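Elcombe & Bolulton Home Forum > Buying and Selling > Shared driveway, nothing recorded. Would you still buy?

edivaldo_m
Dec 1, 2021
Good evening to all. My name is Edivaldo Miranda and I am new in this forum, although I have been reading it since August, when my wife and I began to look for a house. English is not my first language, so please ask me if something is not clear.

We have made an offer on a house on the north side of Elcombe and the seller has accepted it. The house has a garage in the back yard. To arrive at this garage you must use a driveway that runs between our house and the neighbor's house. The driveway is 107 feet long from the street to the garage door. We believed that it belonged to the house. Our agent, Mrs. Érica Vasconcelos from Mendonça Realty, also believed this, because the listing said "private driveway."

Now we have received the survey. The line between the two properties goes along the driveway, and a strip of the concrete is on the neighbor's side. The strip is 2 feet wide at the street and it becomes wider near the garage. The neighbor also drives on it, because he has a small parking place behind his house. In the title report there is no easement. I have read it many times with a dictionary and I have not found the word.

The seller says that both families have used the driveway for all the time he has lived there and there was never a discussion. I believe him. But he is leaving, and I am the one who will stay. 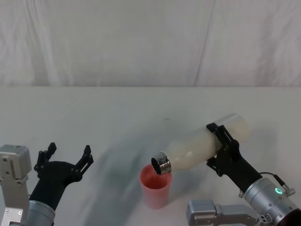
The neighbor is an older gentleman and he was polite when I introduced myself. He told me, "Don't worry, we never had a problem." I would like very much to not worry. My wife thinks that we should ask for a written paper before the closing. Our agent agrees with my wife, but she warns us that the seller may become impatient, as he had another offer.

I want to know what persons with experience would do. Would you still buy?

porchlight_dana
Welcome! Congratulations on the accepted offer, and please don't let this thread scare you off. Half the older streets in Elcombe are like this. The houses went up when a family had one car at most, somebody poured a strip of concrete between two of them, and the paperwork never caught up.

I've had a shared drive for years with two different neighbors and the worst that ever happened was a recycling bin in the wrong spot. If the old guy is friendly I'd take the house and bring him a pie.

grantor_grantee
I disagree with Dana, strongly. Friendly is worth nothing at the county recorder's office. The neighbor is "an older gentleman." At some point that house gets sold or goes to his kids, and then you have a stranger who orders a survey for a fence, sees the same line you saw and puts a post in the middle of your way to the garage.

Get a reciprocal driveway easement. Signed by both owners, notarized, recorded against both properties. It should be done before closing, while the seller still has a reason to help you. The day after closing he has his money and you have a hobby.

porchlight_dana
I didn't say it was worth nothing to have it in writing, I said I wouldn't walk away from a house over it. Those are different.

grantor_grantee
Fair. I wouldn't walk away today either. I would walk away if the neighbor refused to sign, though.

mapleside_ken
What about a prescriptive easement? If they've both been driving on it forever they probably already have the right. My brother-in-law got one over a gravel lane out past Bolulton.

grantor_grantee
Ask your brother-in-law what it cost him. A prescriptive easement is something you prove in front of a judge. Until then you have an argument and not much else. And in plenty of places, if the use was by permission it doesn't count at all. "We never had a problem" sounds a lot like permission to me. I'm not a lawyer, and the rules change from state to state, so he should pay one for an hour.

mapleside_ken
It cost him plenty, to be fair. He got it in the end, but he and the guy next door don't speak.

edivaldo_m
Thank you to everybody for these fast answers. I did not expect so many.

I have looked for the word "prescriptive" and now I understand the idea. I would not like to win a driveway and lose a neighbor. In my country we have a similar rule, and my uncle had a dispute of this type over a path to a well. The dispute lasted longer than the well.

Mrs. Vasconcelos has telephoned the seller's agent today. The seller is not against a written easement, but he does not want to pay for it, and he does not want to move the closing date. Is it normal that the buyer pays for a document like this? It seems to me that the seller is selling a garage, and a garage without a road is a shed.

closing_table_sue
I worked at a title office for a long time (not Drameck Title, before anyone asks, but I know people there and they're careful). Who pays is whatever you agree on. There is no rule. Often the seller pays the attorney who drafts it and the buyer pays to record it, or they split everything. For a short document like this the fee is small compared with what you're spending on the house, and I would not lose the house over who writes that check.

What I'd be more concerned about is this. Does the neighbor have a mortgage? If he does, his lender's lien is older than your easement. If that loan were ever foreclosed, your easement could be wiped out. The fix is to have the lender consent or subordinate, and that takes time, sometimes weeks. Ask the title company to check it before you promise anybody a date.

edivaldo_m
This is very useful. I had not thought at all about his bank. I will ask him, although I feel a little embarrassed to ask an older man if his house is paid.

closing_table_sue
You don't have to ask him! Mortgages are recorded. The title company can look it up, or you can do it yourself on the county site.

porchlight_dana
See, I learned something too. Mine has never been checked for that. Off to look.

tworidge
Nobody has mentioned maintenance yet. The easement gives you the right to drive there. It doesn't say who pays when the concrete heaves. Mine is almost 100 years old in places and looks like a dropped plate. My neighbor wanted asphalt, I wanted concrete, and we argued through a whole winter while both cars bottomed out on the same hole. Put these in the paper: how the cost is shared, who clears snow, no parking in the drive, and how you decide on repairs when you don't agree.

grantor_grantee
Agree with every word, and add insurance. Each owner carries liability for his own side and says so in the agreement.

mapleside_ken
You two are going to turn a handshake into a phone book. If somebody knocked on my door with all that I'd shut it.

tworidge
Mine ended up at two pages. It's not a phone book.

mapleside_ken
OK, two pages I'd read.

edivaldo_m
I think both opinions can be correct. I have decided to visit the neighbor before any lawyer writes to him. I prepared what I wanted to say, as I do when I must speak about something serious in English, and yesterday evening I went there with my wife. We explained that the paper protects his parking place in the same way that it protects our garage. If we build a fence one day, or if the person who buys from us does it, he would lose his entrance too. He had not considered this. He said that his daughter takes care of his documents and that she will want to read it, and that he sees no reason to say no.

Mrs. Vasconcelos has recommended that our contract receives an addendum, which says that the closing depends on a recorded easement. The seller has not signed the addendum yet. He proposes instead that he leaves some money in escrow and that we finish the paper after the closing. 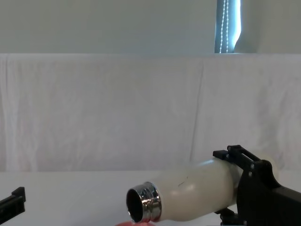
closing_table_sue
Would the escrow money be enough for you if the daughter says no after you already own the house?

edivaldo_m
The money would not be enough, because it cannot open the driveway. For this reason we have answered that we prefer to wait. We offered to pay the recording and half of the attorney, and to give the seller some additional days in the house without rent if his own move becomes complicated.

grantor_grantee
Good answer, and a decent offer. Hold that line. Escrow is fine for a broken dishwasher.

porchlight_dana
I'm a bit nervous about the other buyer but okay, I'm outvoted. Is the other offer still real? Agents love to mention another offer.

edivaldo_m
I asked the same. Mrs. Vasconcelos answered that she cannot know this, but that another buyer would receive the same survey and would have the same question, only later. I found this convincing, and I believe the seller's agent found it convincing also.

tworidge
Your agent's good. Did she say anything about the listing calling it private?

edivaldo_m
She has written to the other agent and the listing was corrected. It now says "shared driveway." She was a little angry with herself that she did not ask for the survey earlier. I told her that I had looked at the driveway many times and saw only a driveway.

edivaldo_m
An update for those who helped me. Drameck has searched the records and there is no mortgage on the neighbor's house. The seller has signed the addendum. The attorney in Bolulton has sent the first version, and it contains the maintenance part that tworidge described, with equal costs, and each house clears the snow from its own half of the length. The daughter has asked for one change. She wants that delivery trucks may stop in the driveway for a short time when her father receives his groceries. We accepted it gladly.

porchlight_dana
Oh that's lovely. And for the record I looked mine up and there IS an easement, typed, with the wrong street name on it.

closing_table_sue
Dana, start a new thread for that one. You'll want a corrective document and I'd like to hear what the street name was.

mapleside_ken
Edivaldo, who's measuring "half of the length"? I can see that one going wrong in January.

edivaldo_m
The surveyor will put a small mark at the middle and the attorney will write it in the description. If there is very much snow I suppose I will clear all of it, since I am younger. We sign next week if the notary has time to come to the neighbor's kitchen.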